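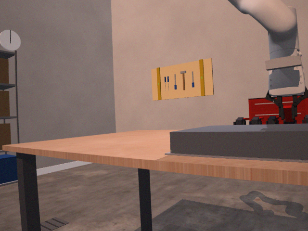

Automating the Sorting Bench at Namotora: Effects on Staff
Yung-ching Tse and Siu-fong Lu
Work and Technology, final project report

1. Background

Namotora repairs and resells small pump parts in Potordale. Until last year all sorting and loading was done by hand by people on two shifts. The company then bought a robot arm with a two-finger gripper to move parts from the sorting bench to the test fixture. We wanted to find out what this changed for the people who work there.

2. Method

We visited the workshop in September and watched both shifts. We interviewed the bench workers and the shift lead, and we were given the handling log for the month before the arm started and for one month after it. The log does not record who handled a part, so we could not compare workers.

3. Results

In the month before the arm, the bench handled 3,026 parts. In the later month the arm moved 713 of the parts, and the rest were still moved by hand. Staff told us the arm is only used for the parts it can grip from straight above. Parts with a bent inlet go to a person.

The log lists 334 stops for the arm. Most were short and were cleared by the closest worker. This was the main complaint in the interviews. Clearing a stop is not in anyone's job description, and the late shift had been trained for only one morning.

Workers said their wrists and shoulders were less tired at the end of a shift. Two of them also said the day felt longer, because they used to talk across the bench while loading and now they stand farther apart. The shift lead spends more time on scheduling and less on the floor.

No jobs were cut during the period we looked at. One open position was not filled.

4. Limits

We only had two months of data, and orders differ from month to month. The interviews were short and took place during breaks. One worker did not want to be quoted.

5. Suggestions

Namotora should write stop clearing into the bench job and pay for the training hours. The late shift should get the same training as the early shift. We would also keep one bench where parts are loaded by hand by two people working together.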